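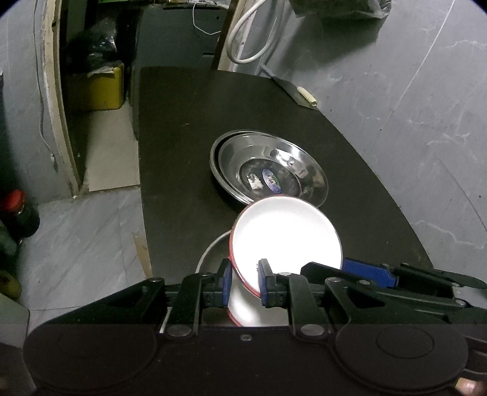 Suqin Ding

Getting gray marks off enamel plates

Those gray scribbles are usually metal left behind by your cutlery, so put the steel wool down. Mix baking soda with a little water until it looks like toothpaste, rub it on with a damp cloth, and go have a coffee. Rinse after 15 minutes.

Chips on the rim are another matter. Dry them well or they rust, and don't believe the man at the hardware store who sells touch-up paint for everything, including, once, my teapot. A plate chipped where the food goes gets retired to the porch, under a geranium.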